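Search this site Go

February | Svenja Vogler, Vy Đinh, Hậu Lưu

4. Rules for Reporting Simulated Delivery Trials

4.1 Scope

The rules in this section apply to sidewalk and service-yard delivery robots tested in simulation before any outdoor run. They cover what a team has to write down, when a run counts as failed, and which scenes may be used for a pass decision. They do not cover indoor robots or robots that travel in a traffic lane.

We drafted the rules after comparing the test logs of two groups, Divgate and Amari. Both had used the same route planner and both reported a pass rate of 98 percent. The numbers could not be compared. Divgate ended a run when the robot came to rest within reach of the target door. Amari ended a run when the robot had turned to face the door and held still. Divgate also dropped any run in which the simulator had to be restarted, and Amari kept those runs as failures.

4.2 Run records

Each run must be recorded with the scene version, the start pose, the target, the sun angle, the random seed and the reason the run ended. A run with no recorded end reason is a failure. Restarted runs stay in the log and are marked as restarted. The team may report a second pass rate that leaves them out, but the full rate comes first and appears in the abstract if any rate does.

A pass decision needs at least 400 runs per scene. We first set this at 2,000, which the Amari team could meet only by cutting the number of scenes, and we judged that a poor trade. Runs used for tuning the planner may not be counted toward the 400. In our own trial set, Thân, 576 runs were logged for each scene and the tuning runs were stored under a separate heading from the start.

4.3 Stopping and clearance

The robot must stop if its planned path passes closer to a fixed object than the clearance stated in the test plan. The clearance is stated once, before the first run, and is the same for all fixed objects in the scene. Sveva Lombardi argued for a larger value at fire hydrants, on the grounds that access to them is regulated in many cities. We left this to the local test plan. If a plan sets a separate value, it has to list the object types it covers.

A closed door is a fixed object. A roll-up door is treated as closed unless the scene file gives it a moving state, and the robot may not wait in front of it for longer than the hold time in the test plan. This rule was added late. In the early Surnudwood runs the robot parked at the door until the run timed out, and the log entered this as an arrival.

4.4 Scene selection

Scenes must include at least one service yard with partly hidden objects, a mix of sun and shade, and pavement with visible joints. Joints and stains matter for camera-only robots, which in our logs sometimes read a dark line in the concrete as a curb. The scene must be published with the results as a still taken from the ground-level view, with no overlays. Figure 3 gives the still for the Surnudwood yard, where the direct approach to the roll-up door runs between two dumpsters and a column at the right hides part of the second one.
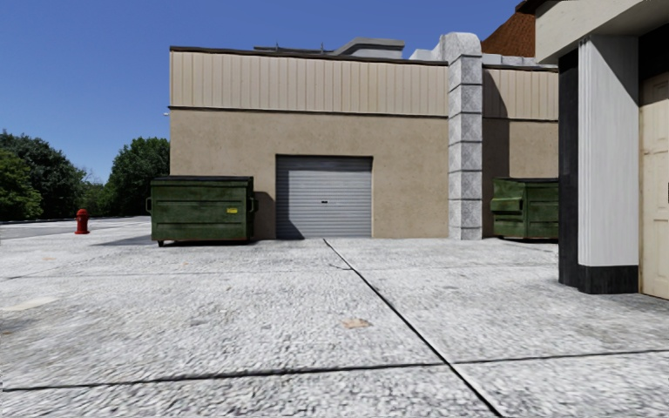
Figure 3. Surnudwood service yard, simulated, published without overlays as required in 4.4.

Charalambos Economou, commenting on the draft, wrote that a fixed clearance is easy to audit but rewards planners that never go near anything, and he asked that time to target be reported next to every pass rate. He also objected to the 400-run minimum being applied per scene, saying that small labs would pick the easiest scenes to keep their computing costs down.

We accepted the first point. Time to target is now a required field, given as a median with the slowest run listed separately. On the second point we kept the minimum, and added that the scene list must be fixed before tuning begins.

Contact the authors | Copyright and reuse | Back to top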